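I got talked into spending Friday morning at Kolstead, the shop two doors down from my dentist, and I have to tell you, I did not expect to get so wrapped up in wires. Literal wires! They've been running a project there called Prisance since July, and the idea is to get a pair of robot arms to sort a pile of mixed-up cable by color. Red goes with red, yellow with yellow, black with black, one basket apiece.

Sounds easy, right? I thought so too. My kid could do it (she'd complain, but she could do it). Then Faustine Gilbert, who runs the project, let me take a turn at driving the arms, and I spent my first 8 minutes failing to pick up one single strand.

You don't write out a list of steps for the arms, Faustine told me. A person steers them through the whole job while everything gets recorded, the arm movements along with the video from the cameras, and then the tangle gets messed up again and somebody else has a go. Each full run is one example. When I walked in, the count on the whiteboard stood at 1,157 recorded, and of those, 796 had been checked and marked as good enough for the learning system to study. The rest are either waiting on a second look or got tossed.

I asked what gets a run tossed, because naturally I was worried about mine. Dropping a wire is fine, she said — she even likes a few drops, as long as the driver goes back and picks the thing up again. "If it only ever sees perfect runs, it has no idea what to do after a bad one," is how she put it. The ones she throws out are the ones where the driver sits there thinking for ages with the arms parked, or where a camera quits halfway through. (I did a fair amount of sitting there thinking.)

The wire itself is the hard part. A block keeps its shape when you grab it, and a wire sure doesn't. Pull on one red loop and three other loops come along with it, and maybe a yellow one you never meant to touch. Some pieces have clips or crimped ends on them, and those snag on everything. The drivers here have worked out their own tricks. One of them likes to lift a whole clump and let it hang so the loose ends drop out where she can see them. Another goes hunting for a free end every time and won't touch the middle. Faustine wants both styles in the pile, and she's been careful to keep either one from taking over.

She also keeps changing the setup on purpose. Baskets get shifted and turned, the tangle starts in a different spot, and sometimes a few odds and ends stay out on the work surface so the system learns to leave them alone.

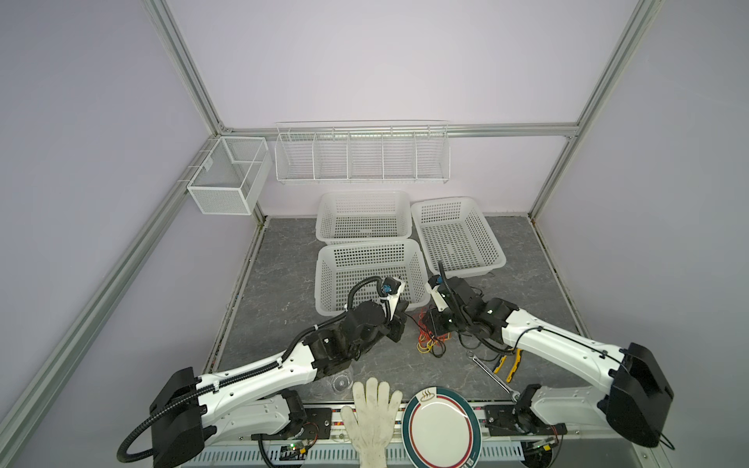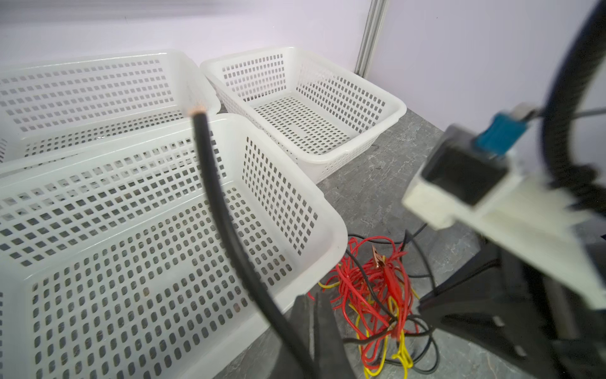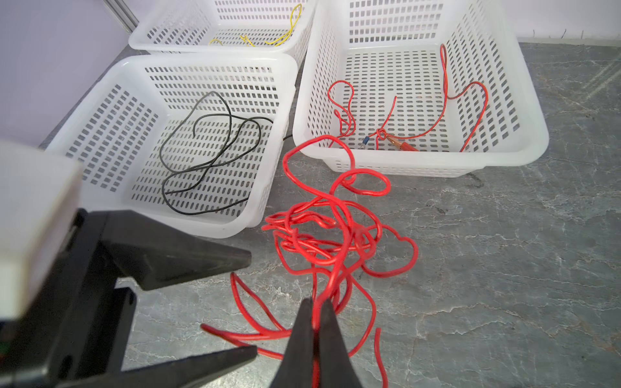
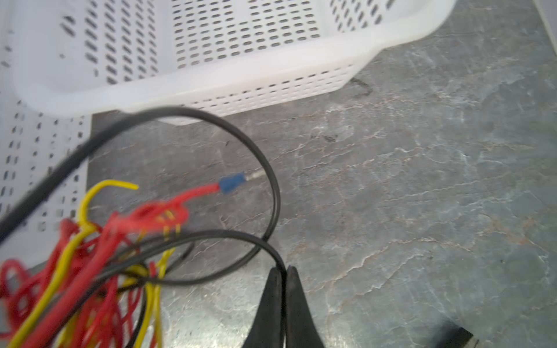 My own score, since you're wondering: I finished two runs. The first one took me so long that I didn't even ask whether it counted. The second went a lot better, and I may have yelled when the last yellow piece went in. Faustine says it'll go through checking with everyone else's, and I've asked her to let me know — I'd love to be number 797.

They aren't training on the full set yet. An early version learned from the first 115 good runs, and by Faustine's account it was very confident about reaching for wires and pretty hopeless at letting go of them. It would carry a strand over to a basket, hover, and carry it right back out again. So the drivers have been paying extra attention to the release, opening the gripper low and backing away slowly, and the next version will get everything that's passed by the time they start it up.

If it works, the first place it'd go is Dirkix, a repair and salvage outfit across town that ends up with bins of this stuff and has people picking through it by hand. There's also been some talk with a parts dealer, Šimko, about connectors, though that one sounded a long way off to me.

Kolstead is looking for more drivers in the meantime, and you don't need any background for it. Steady hands help, and so does patience. Shifts are in the mornings, the coffee's decent, and you can stop in at the front desk and put your name down.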